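Gene Panel Adds Little to Height Forecasts in Newborns, Study Finds

February 15, 2018

A genetic score built from blood spots taken at birth predicts a child's height at age five only slightly better than the height of the parents does, according to results from the Drotesville birth cohort.

The study followed 1,675 children whose families agreed to have leftover newborn screening samples genotyped. Researchers combined 3,000 common variants into a single score for each child and compared it with height measured at a clinic visit five years later. Parental height alone explained 30 percent of the variation in the children's height. Adding the score raised that figure by less than two percentage points.
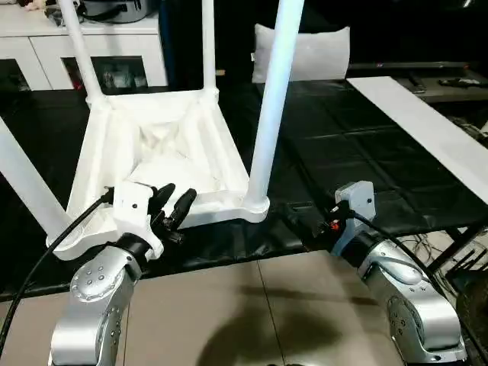

A white plastic chair, upside down on a black surface.

Genetic scores of this kind add up many small effects. Each variant shifts height by a fraction of a millimeter, and the score is the weighted total. Because children inherit their variants from their parents, much of what the score measures is already present in the parents' own height. What remains is the part that differs between siblings, and that part is harder to estimate from a cohort of this size.

The samples were processed on the Arine genotyping array. After quality checks, 48 samples were removed for low call rates or for a mismatch between recorded and genetic sex, and they are not included in the published total. Variants missing from the array were filled in by imputation against a reference panel.
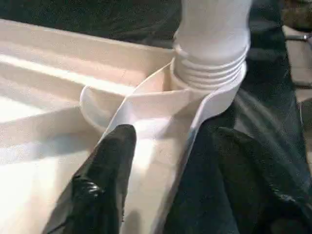 The weights came from earlier studies of adults, which may account for part of the weak result. Growth in early childhood depends on nutrition, illness and birth weight, and some of the variants that influence adult height act mainly during puberty. The authors plan to repeat the comparison when the cohort reaches age twelve.

Accuracy also varied with ancestry. The score performed best in children whose grandparents were all of European descent – the group that dominates the adult studies – and in the remaining children its added value could not be distinguished from zero.

A second analysis used the Sárközi method, which models the two parental contributions separately. It gave nearly the same estimate with a wider confidence interval.

Zasia, the company that supplied the scoring software, had no part in the analysis. The authors conclude that the score should not be reported to families as part of routine newborn screening. Summary data will be released in May, and individual genotypes will be available to qualified researchers by application.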